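Clometti (soundtrack)

Clometti is the original score to the drama film of the same name, composed by Macarena Daza. It was her fourth feature score and her second for the production company Eltetti, after the coastal thriller Narno. The album contains 17 tracks and was released on the Kwan label in September, two weeks before the film reached cinemas.

Background

Daza was hired while the script was still being rewritten. The film follows three generations of a family running a grain and dry goods shop in a hill town, and the first draft called for folk songs performed on screen. These were dropped before shooting began, apart from a lullaby sung by the grandmother. Daza wrote the melody for the lullaby herself and later used it as the main theme of the score.

She worked from the script and a small number of rehearsal recordings, and had written most of the themes by the time filming finished. The director used her piano sketches in the first edit in place of a temporary score taken from other films. Several of those sketches were kept in the final version with little change, including the one heard over the opening titles.

Composition

The score is written for strings, two clarinets, harp, piano and a small group of hand percussion. There is no brass. Daza has said that the brass in Narno had been too loud under the dialogue and that she did not want the same problem again.

The lullaby theme appears in eight cues. It is first played by solo clarinet in "Opening the Shutters" and is not heard in full on the strings until "The Ledger", close to the end of the film. A second theme, a repeated five-note figure for harp, is linked to the shop and its daily work.
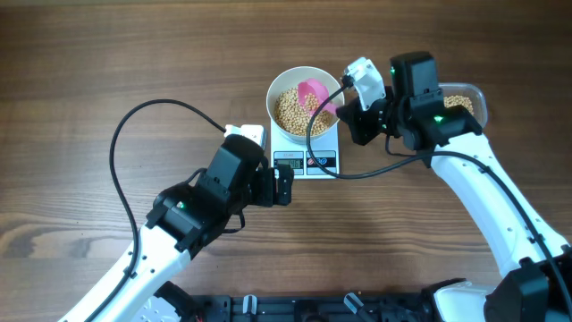 The percussion was recorded separately from the other instruments. Daza asked the two players to avoid drum kits and cymbals, and they used frame drums, wood blocks and shakers. The longest percussion passage is in "Market Morning", where it runs for almost three minutes before the strings enter.

Recording

The strings were recorded over four days in a former chapel with seats for nearly 800 people. The building has a long echo, and the slower cues were written with this in mind. The faster ones were found to be unclear in the same space and were recorded again in a studio with fewer players.

Release

Kwan issued the album as a download and on compact disc. A vinyl edition of 3,000 copies followed, with a different running order and one extra track, "Narrow Stairs", which had been cut from the film. The lullaby appears twice on the album, once as sung in the film and once as an instrumental.

Reception

Reviews were mostly favourable. Critics praised the clarinet writing and the limited use of music in the first half of the film. Some felt that the harp figure was repeated too often on the album, where it is heard without the scenes it was written for.

Daza later arranged four of the cues as a concert suite lasting 14 minutes. The lullaby is not included in it.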